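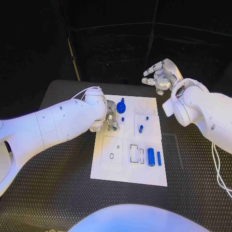

Thread: Peg board cell — how often do you re-zero the wrists?

magdy_ragab
8 May 2026
Hi all! We've got a two-armed cell at Cokgate doing blue pegs and blocks on a white board, and I've inherited looking after it (lucky me). The left hand keeps coming down 2 mm off the marks by the end of a shift. I re-zero both wrists every 300 cycles, as the Sotus sheet says. Is that too long? The mat is the rubber sort with the raised pattern and I do wonder if the board creeps.

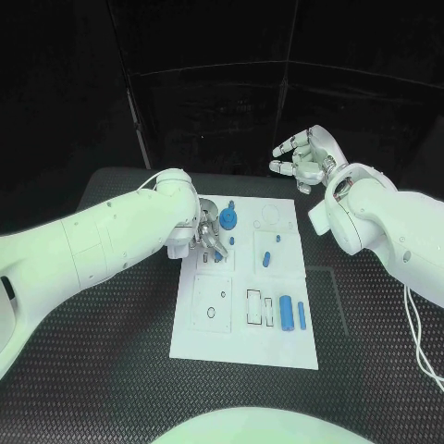

Left hand over the small peg, right hand up out of the way.

kfrandsen
It'll be the board, I'd put money on it. Ours at Besel wandered all over until we put double-sided tape under the corners. Leave the zeroing alone, you'll only add errors of your own.

brijesh_s
Not with you there, Kirsten. If the board crept, both hands would miss, and he only mentions the left. I'd look at the cable over the wrist first. Ours was too short and tugged the joint every time it turned. I gave it more slack and went from re-zeroing at 112 cycles to 185 with no drift at all!

magdy_ragab
Good point about both hands. The right one does the blocks and small bits at the near end and I've never had to touch it — but then it has looser targets, so maybe I just don't notice. 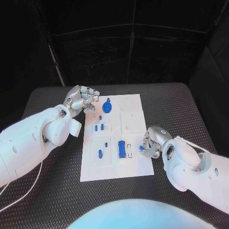
Ebbe Haugland reckons you should swap the jobs over for a day before you buy tape or touch a cable. If the miss follows the arm, it's the arm. If it stays with the pegs, it's the board.

kfrandsen
Fine, but tape is cheap and a day's running isn't. I'd still tape it.

magdy_ragab
Swapping them on Monday, then. Cable slack after that, and tape if I'm desperate. Does anyone have the Bensaid clips for the wrist cable, or are zip ties all right? 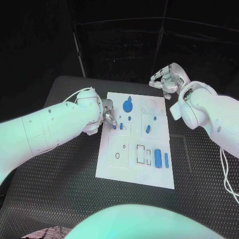 Left side peg again, cable looped over the wrist.

brijesh_s
Zip ties are fine, just don't pull them tight.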